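Home Clinics Families Our Team News Contact

1/ The Gronia Mother and Baby Clinic is changing how families are seen in the first two weeks after birth. The new arrangements apply to all births registered with us from 11 September 2019. Please read the full thread before calling the front desk.

2/ Every family will be offered a feeding visit with a lactation consultant. Until now, a referral from the midwife was required. Parents may book the visit themselves, by phone or at the desk in the Ranis building.

3/ Notburga Widmer will lead the feeding service. Duyên Tôn will continue to see babies with suspected tongue-tie and will hold an additional session at the Grilton site.

4/ The change follows a survey of parents that closed in May. We received 117 replies. The most common request was for earlier help with latching, followed by longer appointments.

5/ First appointments will therefore last longer, and a partner, grandparent or friend is welcome to attend. Older brothers and sisters may come too. The play corner at Ranis is open during all sessions.
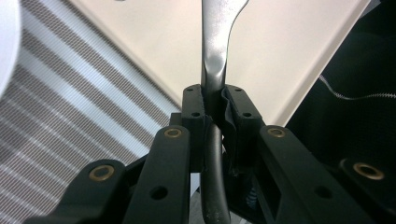
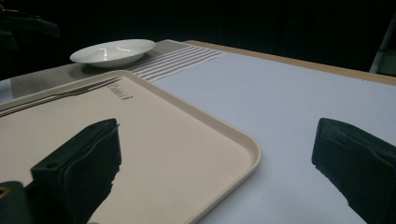
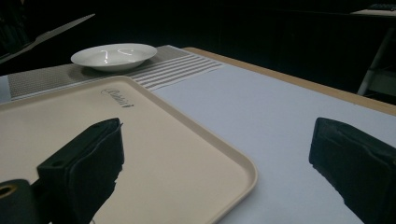 6/ Please bring your baby's health record, a spare diaper and, if you use one, your breast pump. Parents who are bottle feeding are equally welcome and should bring the bottle and nipple they normally use.

7/ Weight checks remain on a walk-in basis. A baby who has not regained birth weight by day 14 will be given a follow-up with Damian Kälin, our pediatric nurse. He will contact the family directly.

8/ Some parents have asked whether they should wait for the feeding visit if nursing is painful. They should not. Call the midwife line on the same day. The line is answered by a midwife, and a visit can usually be moved forward.

9/ If your newborn is very sleepy and hard to wake for feeds, has far fewer wet diapers than expected, or has a fever, seek medical care at once. Do not wait for a clinic appointment.

10/ Breast pump rental moves from the Fuchs pharmacy counter to the Ranis desk. Existing rental agreements remain valid and do not need to be signed again. Pumps may be returned at either location until all current agreements have ended.

11/ Printed information is available in English, German, Italian and Vietnamese. Samuele Longo coordinates interpreters for other languages and asks for 2 working days' notice.

12/ Families who already have an appointment do not need to rebook. The time and place on your card remain correct. Questions about billing should be sent to the Gronia office in writing, with the baby's date of birth and your appointment number.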